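Descaling and hard water, part two

Jan 12, 2011

The first post on this subject covered test strips and why I stopped trusting them. Since then I have bought a proper drop titration kit and repeated the measurements at the kitchen tap, the garden tap and the outlet of the water heater. The kitchen tap came out at 3 grains per gallon after the softener and the garden tap, which bypasses it, was far higher. The heater outlet matched the kitchen, as it should.

The house is on the Stistow supply, which draws from limestone wells. Anyone on that side of the county will know the white crust on the showerhead. The utility report lists hardness as a yearly average, and that is of limited use, as the wells are rotated. In July the water was noticeably harder than it is now. If you set your softener from the printed average, it will be undersized for part of the year.

Softener settings

The unit is a Jirel, the smaller of the two cabinet models, installed by the previous owner. The controller had been left on the factory setting, which regenerates on a timer whether or not any water has been used. I changed it to metered mode. The procedure is on the inside of the lid and takes a few minutes:

Hold the advance button until the display blinks.
Enter the hardness in grains. Use your own measurement, with an allowance for iron if you have any.
Enter the capacity, in gallons between regenerations. Mine is now 3000.
Set the time of day for regeneration. The default is two in the morning and I left it alone.

Salt use has dropped since the change. I am not going to give a percentage, because I did not weigh the salt before I started and there is nothing to compare against except the number of bags in the garage.

One warning. The manual says to keep the salt above the water line, and a lot of people read that as an instruction to fill the tank to the top. A full tank in a damp basement tends to form a bridge, a hard layer with a gap under it, and the softener then runs on plain water while the tank looks full. Push a broom handle down through the salt now and then. If it stops short and then breaks through, you had a bridge.

Heater temperature

I also turned down the water heater. Scale comes out of solution faster as the temperature goes up, and ours had been running hot enough to make the bathroom tap unpleasant. It now delivers 121 degrees at the kitchen tap, measured with a probe thermometer in a cup after the line had run for a while. I tried 115 for a week and went back up. The dishwasher on that line is an old one without a strong heating element, and glasses were coming out with a film on them. There is also the question of bacteria in a tank kept too cool, which is a separate subject and one where you should read the official guidance and ignore blogs, including this one.

Stone and steel

Most of the mail after the first post was about counters. Vinegar works on scale because it is an acid, and marble is calcium carbonate, the same material as the scale. The acid does not know the difference. A splash of vinegar or lemon juice left on polished marble leaves a dull spot, called an etch, and no cleaner will remove it. The surface has to be repolished. Sealer does not prevent this – it slows down staining, which is a different problem.

For deposits around a faucet set in marble, I use a plastic scraper and a neutral stone soap, and I accept that it takes longer. Murunance sells a stone cleaner locally that has worked fine, though I see no difference between it and the cheaper one.

Stainless bowls and pans are simpler. Carry them to the sink, put in a spoonful of citric acid and some warm water, wait ten minutes, rinse and dry. The rinse matters if the bowl is going back on stone, as a ring of acid on the underside will mark the counter just as well as a spill.

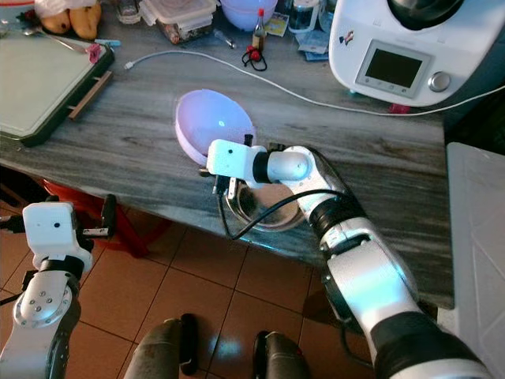 Next: the cartridge filter

The Baxter housing under the sink has started to weep at the upper seal. I have a new O-ring and a tube of silicone grease on order. The old ring has a flat spot on one side – probably from being overtightened – and I will measure the groove before fitting the replacement.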